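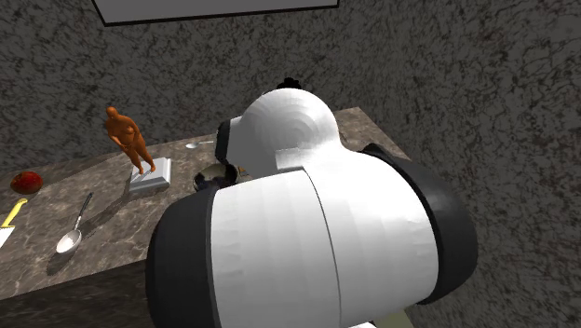
December, afternoon – controller comparison, kitchen counter sim

Spent most of today on the two controllers, the old joint-space one and the one Yasmine ported over from the Dulska branch. Same arm, same counter, same clutter: apple, knife, the ladle-ish spoon up front, the little silver one farther back, and the orange figurine on its gray pedestal. I like the figurine for this! It's tall enough that a lazy path over the counter clips it, and nothing else we've got in the asset folder does that job.

Ran 3000 episodes on each overnight. Old controller knocked the figurine in 564 of them, Yasmine's in 473. Better, sure, but I was hoping for a lot more given how smooth the thing looks when you watch it. Imtiaz thinks most of the leftover hits come from the elbow and have nothing to do with the gripper, and I kind of believe him (that casing is huge next to everything on the counter).

Other stuff:

The bowl is a pain from this view. The white casing hides its lower edge and there are black parts over the front and right of it, so I can't judge a grasp by eye. Asked Latifa for a second camera on the far side of the counter.

Wall texture is still the busy dark one. Chaimae wants it swapped for plain gray before we test the vision stuff, I'd leave it – the real kitchens at Mevham won't be plain either.

Tomorrow: rerun with the elbow margin bumped up, log which link makes contact, and send Yae the seeds for the bad runs.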